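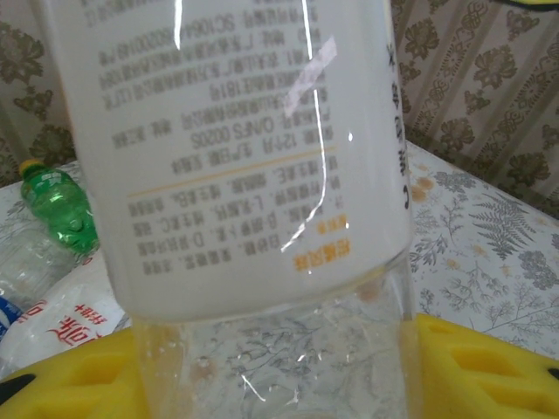
4 min read

Wanted: people who finish a bottle and don't know what to do with it

Posted 22 December 2022 in Calls and Openings

If your kitchen is anything like mine, there's an empty bottle on the counter right now. Maybe it still has a few drops clinging to the inside. Maybe you meant to rinse it and then the phone rang. I'd love to hear from you!

I run the Hitine Project, a small study of how people in Beravon deal with plastic bottles at home — where they put them down, how long they sit there, whether the cap stays on, and what finally gets them into a bin. We did a first round in July with 152 households, and they logged 3,326 bottles between them (I have the spreadsheet, and I have strong feelings about the spreadsheet). Now I'm getting a second round together and I need more people.

What you'd be doing

For two weeks you keep a bottle diary. Every time a plastic bottle gets emptied in your home, you write down what was in it, where it ended up first and where it went after that. It takes a minute per bottle, less once you get used to it. You can use the paper sheets or the online form, whichever one you'll really fill in. Last time a lot of people taped the sheet inside a cupboard door and that seemed to work fine.

You'd also pick one spot in your home as your drop table. It can be a side table, the end of the counter, the top of the dryer. Put a cloth on it if you care about the surface, and stand one bin right next to it, the kind with an open top. Please don't buy anything special. A plain round wastebasket does the job, and you'll want it close enough that you can reach it without walking.
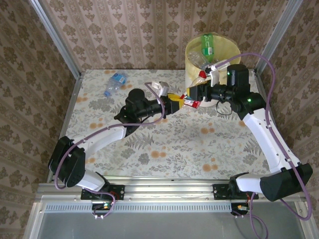 Then there's the sorting session, and I won't pretend I'm not looking forward to it. Everybody brings a bag of their bottles to our room on McAlister Street and we go through them at the tables for an hour or so. I'll ask you things like: would you take the label off this one? Would you squash it? Does the cap go with it or in the trash? There are no right answers on my sheet. I want to hear you think out loud, and if you and your roommate disagree, even better. One couple in July argued over a single juice bottle for so long that I ran out of room on the page.

Who I'm looking for

Anyone 18 or older who lives in Beravon or out toward Clullance. You don't have to be good at recycling. I'd especially like to get more people who are bad at it! The first round was heavy on folks who already rinse everything and stack it neatly by the back door, and as nice as those folks are, I learned the same thing from them over and over.

Big families, people who live alone, people who share a kitchen with four others and have no idea who left that there — all good. If you mostly drink tap water and only go through a bottle now and then, come anyway. Slow households are useful too.
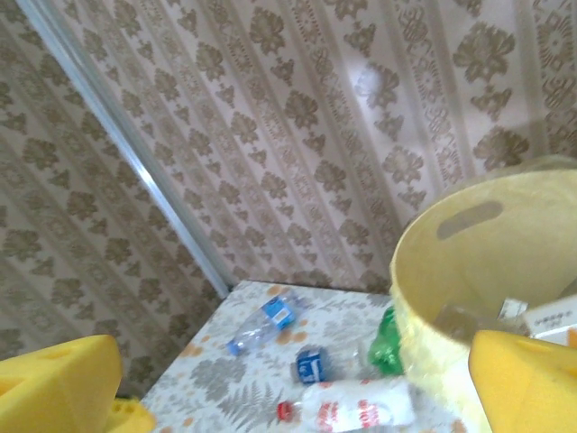
Mixed piles are the part I most want to understand this time. Hardly anyone ends up with only bottles on their drop table; other packaging drifts in, and before long you've got a water bottle with its blue label and cap still on, something small, blue and crumpled beside it, and a squashed-up green thing hiding half behind the bin. So don't tidy any of that away on my account. Write the extra stuff in the column marked "other" and leave it where it landed until you'd normally deal with it. If a box or a packet goes into the same bin as the bottles, note that down as well. I got this wrong the first time around — I told people bottles only, and they cleaned up for me, bless them, and the notes were a lot less interesting than their kitchens.

What you get

A $40 grocery card when you hand in your diary, and a second one for coming to the sorting session. Bus fare is covered. There's coffee and there are snacks, and kids can come along as long as somebody keeps an eye on them. If you only want to do the diary and skip the session, tell me up front and that's fine. 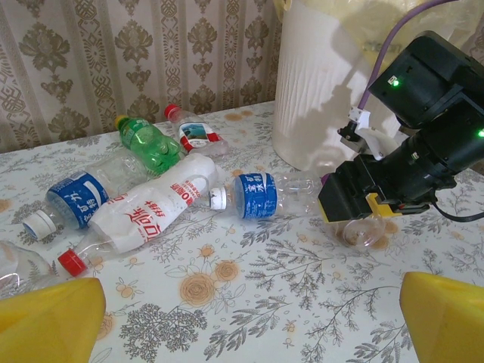 On the table: red, white and yellow caps, labels still on.

A few practical things

Please empty your bottles before you bring them in. Rinsing is up to you, with one exception: milk. I beg you, rinse the milk. Cooking oil bottles should stay at home, we have nowhere to put them.

Bags can be any kind you like. Write your household code on the outside, not your name. Your diary is stored under the code too, and anything I write up later will use only that.

The room is on the ground floor and there are chairs with backs for everyone. If standing or gripping is hard for you, let me know and I'll set you up at the low table with somebody to pass you things.

How to sign up

Send a note to the Hitine Project mailbox, or leave your phone number at the McAlister Street front desk and I'll call you. Tell me how many people live with you, what you drink the most of, and where your empties pile up right now. That last one is my favorite to read. I'll get back to everybody, even if we're full, and diaries go out in the mail as soon as I have your address.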